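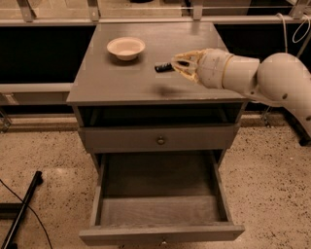 Notebook > Bench diary > May
Newer Older All entries Search

Thursday, late. Soft fingers on since lunch, the Fulano set. Bereket swapped them in, took him 30 min and one stripped screw. Same layout as with the Thampi jaws – bowl at the back, black thing in front, bottom drawer left open. Gray nightstand again.

Like the soft ones for the black thing. They come in from the side and dont care much if the wrist is a bit off. Thampi jaws want it dead straight. Bowl is another story, rim too wide, dropped it 2 times before tea. Thampi never dropped it but chewed the edge of the last one.

Malathi wants the drawer knob tried with both. Small round knob, claw fingers... not hopeful. Tommorow.

Controller log stops at line 1861 again. Sreekumar says buffer, I say cable. Restarted, fine after.

Asked Rajeshwari about the Hundia wrist camera – still with Sivaprasad. Need it back before we do the knob.

Home now. Charge the spare tablet!!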